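4. Caring for the plush toys in the Pendov play set

The plush toys are delivered in the same carton as the play mat. They may be used on the first day, but we recommend you wash them one time before.

4.1 Checking before the wash

1. Put the toy on a clean table with good light.
2. Follow all the seams with your finger. Pull gently at the places where two colours of fabric meet.
3. Look at the dark edges and trims. If a thread is coming out, cut it with small scissors. Do not pull it.
4. Brush the pile with a dry soft brush, always in the same direction.

Note: Light colours, and yellow most of all, show marks from pencils and from hands very quickly. Treat a mark on the same day if you can.

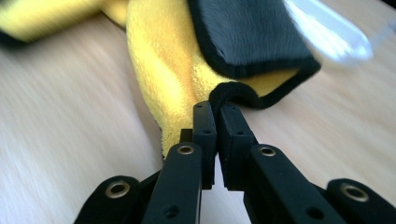
For a small mark it is not necessary to wash the whole toy. Mix 12 ml of mild liquid soap with 200 ml of lukewarm water. Dip a white cloth, squeeze it well and tap the mark from the outside to the centre. Then tap again with a cloth and clean water.

Caution: Never use bleach. Do not rub a dark trim and a light fabric with the same part of the cloth, the colour can travel.

4.2 Washing the whole toy

1. Close the toy in a washing bag. A pillowcase with a knot is also good.
2. Choose the delicate program, maximum 30 degrees, with the lowest spin.
3. Take the toy out as soon as the program is finished.
4. Press it between two towels. Do not twist it.
5. Give it back its shape with your hands and lay it flat to dry, away from the heater. Turn it every few hours.

Caution: The tumble dryer makes short pile hard, and this can not be repaired.

Note: A toy can feel dry outside and still be damp in the filling. Wait one more night before you give it back to the child.

4.3 If a seam opens

Stop using the toy immediately and keep it away from small children. A short opening can be closed by hand with strong polyester thread and small stitches. For a longer one, write to the Pendov repair service, attention Baptiste Coste, and mention part number 112.

Section revised May 9, 2022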